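# 목재 상판 작업대

**목재 상판 작업대**는 나무로 된 평평한 상판을 갖춘 작업용 탁자이다. 소형 부품의 조립, 나사 체결, 측정, 수리 등에 쓰인다. 목공용 작업대와 달리 바이스나 벤치 도그 구멍이 없는 것이 많고, 상판 전체를 비워 두었다가 필요한 공구와 부품만 올려놓고 쓴다. 밝은색 상판에는 자작나무, 단풍나무, 너도밤나무 등이 흔히 쓰인다.

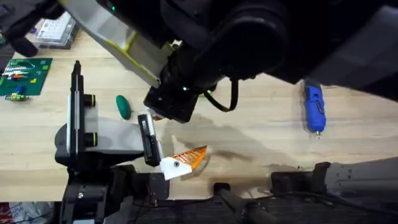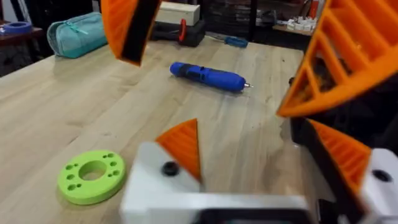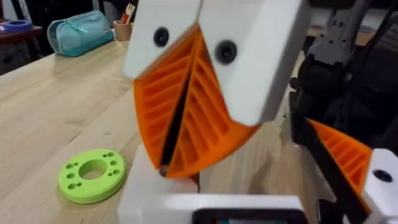 밝은 상판의 쓰임에 대해서는 의견이 갈린다. 버넌 지라드는 검은 나사와 짙은 색 와셔는 밝은 나무 위에서 금방 찾을 수 있지만 황동 부품은 나뭇결에 묻혀 버리므로, 황동을 자주 다루는 자리에는 회색 매트를 까는 편이 낫다고 하였다.

## 상판

상판은 집성판, 합판, 원목판으로 나뉜다. 집성판은 폭이 좁은 각재를 옆으로 이어 붙인 것으로, 넓은 원목판보다 휨이 적다. 합판은 얇은 단판을 결이 엇갈리게 겹쳐 만들며, 가장자리에 층이 드러나므로 테두리를 따로 두르기도 한다. 원목판은 습도에 따라 폭이 변하기 때문에 다리틀에 고정할 때 길쭉한 구멍을 써서 움직일 여유를 둔다.

표면은 오일, 왁스, 무광 바니시 등으로 마감한다. 광택이 강한 마감은 조명을 반사하여 작은 구멍이나 눈금을 읽기 어렵게 한다. 오일 마감은 흠집이 난 부분만 갈아내고 다시 바를 수 있다.

## 크기

1인용은 길이 1,630 mm 안팎의 제품이 많으며, 길이가 최대 2,000 mm에 이르는 것도 있다. 깊이는 앉은 자세에서 팔이 닿는 범위에 맞추어 정한다. 서서 쓰는 작업대는 팔꿈치보다 조금 낮은 높이가 일반적이고, 세밀한 조립에는 그보다 높은 상판을 쓴다.

Muvberg의 조립식 작업대는 상판과 다리틀을 따로 판매하며, 같은 다리틀에 길이가 다른 상판을 얹을 수 있다. Osness의 것은 뒤쪽에 공구걸이판을 세우는 구조이다.

## 올려놓는 물건

### 전동 드라이버

충전식 소형 전동 드라이버는 조립 작업에서 자주 쓰인다. 손잡이가 둥근 일자형은 눕혀 두면 구르기 쉬워 홈이 있는 받침에 놓기도 한다. 비트를 끼운 채 내려놓을 때는 비트 끝이 상판을 긁지 않도록 한다. 강한 체결력이 필요 없는 플라스틱 부품에는 토크를 낮게 맞추고, 마지막 조임은 손 드라이버로 하는 경우가 많다.

### 고리형 부품

가운데가 크게 뚫리고 둘레에 작은 구멍을 낸 고리형 부품은 두 부재를 맞대어 고정하거나 간격을 맞추는 데 쓰인다. 3D 프린터로 출력한 것은 구멍이 설계값보다 작게 나오는 일이 있어 드릴로 다듬은 뒤 나사를 넣는다. 나사는 마주 보는 것끼리 번갈아 조인다. 한쪽부터 차례로 조이면 고리가 기울어 반대쪽 구멍이 어긋날 수 있다.

### 필통과 소품함

지퍼 달린 천 필통은 연필, 표시용 펜, 작은 자를 담는 데 쓰인다. 비트와 육각 렌치를 함께 넣기도 하나, 날이 있는 공구는 덮개를 씌워 보관한다. 나사처럼 작은 것은 칸이 나뉜 상자나 자석 접시에 담는다.

## 관리

절삭 가루와 플라스틱 부스러기는 마른 솔로 쓸어낸 다음 물기를 꼭 짠 천으로 닦는다. 접착제는 굳기 전에 닦아 내고, 굳은 것은 플라스틱 주걱으로 떼어 낸다. 납땜을 할 때에는 내열 매트를 깐다. 눌린 자국은 젖은 천을 대고 다리미로 열을 가하면 어느 정도 되살아나지만, 섬유가 끊어진 흠집에는 효과가 없다.

## 같이 보기

- 목공 작업대
- 공구걸이판
- 토크 드라이버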